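电饭锅的“小窍门”，有多少经得起试

网上讲电饭锅保养的文章，大半是互相抄来的。抄的人未必煮过饭，看的人也未必会去验证，于是同一条说法传了好几年，越传越像真的。我把常见的几条拿出来，用家里两口锅试了一阵，能用的留下，不能用的直说。

一、白醋去味

流传最广的一条：倒半锅水，加白醋，按煮饭键，异味全消。我试过，内胆的味道确实淡了，可厨房里酸了一下午。问题在于，多数锅的异味根本不在内胆里，在内盖的胶圈和蒸汽阀上。把内盖拆下来，用温水加一点洗洁精，拿旧牙刷沿着胶圈的沟刷一遍，效果比煮醋好得多。内盖拆不下来的老款，只能用湿布包着筷子头慢慢擦，麻烦，但管用。

二、不粘涂层要“开锅”

有人说新内胆要先抹油烧热，不然涂层寿命减半。“减半”是怎么量出来的，从没见人交代过。铁锅开锅有道理，涂层内胆用清水洗净，煮一锅水倒掉，就可以用了。抹油空烧反而伤涂层，这条我劝大家别学。

三、米在内胆里淘

这一条两边吵得很凶。一派说绝对不行，会刮花；一派说厂家都在内胆里画了水位线，哪有不能淘的道理。我的看法是，刮花涂层的多半是金属勺和钢丝球，生米没那么大本事。不过内胆外壁沾了水就放回去，水会流到加热盘上，时间长了容易留斑。嫌擦外壁烦，就拿个盆淘，多洗一个盆而已。

四、长期不用，套个塑料袋收起来

看着很有道理，防尘防油烟，我以前也这么做。后来有一年三月收起来的锅，入夏后打开，内盖上一层灰绿色的霉点。塑料袋防得住灰，也把潮气一起关在了里面。要套袋，先把内胆、内盖、集水盒统统拆开晾透，至少晾一整天，袋口不要扎死。南方梅雨季节，我宁可盖一块棉布。
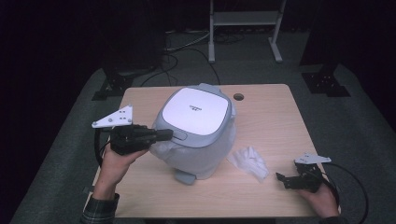
Junpei Hayashi留言说，他觉得套袋没有我讲的那么糟，他家的锅套了两个冬天，一点霉也没有，关键是收之前把盖子敞开过夜，再往内胆里放一张揉皱的报纸。他还说棉布吸油烟，放在灶台旁边几个星期就发黏，洗起来比擦锅还费劲。

棉布发黏这点我认，灶台边上确实不合适。报纸我也试了，吸潮有一点用，但油墨会不会蹭到内胆上，我不太放心，换成厨房纸更省心。至于两个冬天没发霉，北方有暖气的屋子，随便怎么放都不容易发霉，拿来说服住在一楼的南方人，恐怕不够。

五、除湿包多放几个

商家最爱讲这一条。我买过Neltau的除湿包，也买过Oshima的，包装上都写得很神。锅没晾干就塞进去，放几包都白搭；锅晾干了，一包不放也没事。真想放，炒过的粗盐装进茶包袋，扎好口，效果看不出差别，还便宜。唯一要注意的是别忘了取出来，连着盐包煮饭的事我干过一回。

六、加热盘用砂纸打磨

煮饭时底部有糊斑，有人教你拿细砂纸磨加热盘。偶尔有一粒干饭粘死了，用500目的砂纸蘸一点水，轻轻蹭掉那一处，可以。整盘打磨就过头了，磨得不平，内胆贴不严，受热更不均匀。动手之前一定拔掉插头，等盘子凉透。中间那个会弹的小圆柱不要磨，也不要往缝里灌水，擦干净、按下去能弹回来就行。

七、隔夜保温省电又省事

省事是真的，省电要看怎么算。一锅饭保温一整夜，第二天边上发黄发硬，有股闷味，多半还是倒掉。我现在的做法是趁热分装，盖好盖子，稍凉就进冰箱冷冻，吃的时候微波炉热一下，口感比保温一夜的强出一大截。说明书上写的保温时间是上限，照着上限用，饭不会好吃。

八、搬家时怎么装

搬家公司的人喜欢把调料瓶塞进内胆里，说是省地方。别答应。瓶子一路磕碰，涂层到家就花了。内胆里垫一条旧毛巾，电源线单独绕好放在锅外面，盖子用纸胶带轻轻贴一道。不要用透明胶，撕下来一圈胶印，擦掉它又得再找一篇“小窍门”。原来的纸箱还在当然最好，不在的话，找个大小差不多的，四周塞旧衣服就够了。

九、专用清洁剂

Duten的锅具清洁膏我用完了一整支，Plelcombe的泡沫喷剂用了小半瓶。擦外壳的油渍都好使，可是跟小苏打调成糊擦出来的相比，我家里人分不出哪一块是哪一种。价钱倒是分得很清楚，一支清洁膏够买两袋小苏打还有富余。内胆我不建议用任何膏状的东西擦，温水泡软，海绵软的那面一抹就掉。

小苏打也别迷信。铝制的内盖碰到它容易发暗，擦完要马上冲净，发暗以后再怎么擦也难回到原样。我那块内盖就是这么变色的，饭照样能煮，只是每次打开都有点后悔。

还有人问柠檬片能不能代替白醋。能，就是贵一点，煮完还得捞籽。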